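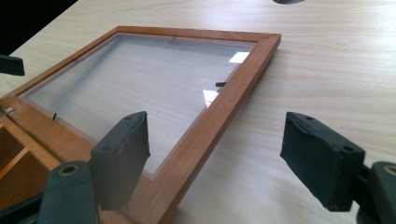
Sturnness Library reopens framing room

The framing room at Sturnness Library will reopen to the public in March 2026, following repairs to the floor and the installation of new worktables. Residents may use the room to glaze, clean and reassemble wooden picture frames of their own, or to work on frames from the library's lending collection.

The collection was formed from the stock of Samarakoon Framers, a Skudmont business that closed last May. It holds 1118 wooden frames, most of them with glass. About 200 are in need of new backing or corner repairs and will not be lent until the work is complete.

Tables may be reserved for two hours at a time. The room has space for 13 people, and children must be accompanied by an adult. Glass cutting will be carried out by library staff only. Users should bring their own prints and mats – hanging wire, backing board and retaining clips are available at cost.

The work was paid for in part by a grant of $3,331 from the Nusar Fund, which supports craft rooms in public buildings. The library has also extended the loan period for frames from four weeks to eight.

Reservations can be made at the main desk or by telephone during opening hours. Frames on loan should be returned to the framing room – the book drop must not be used for glazed items.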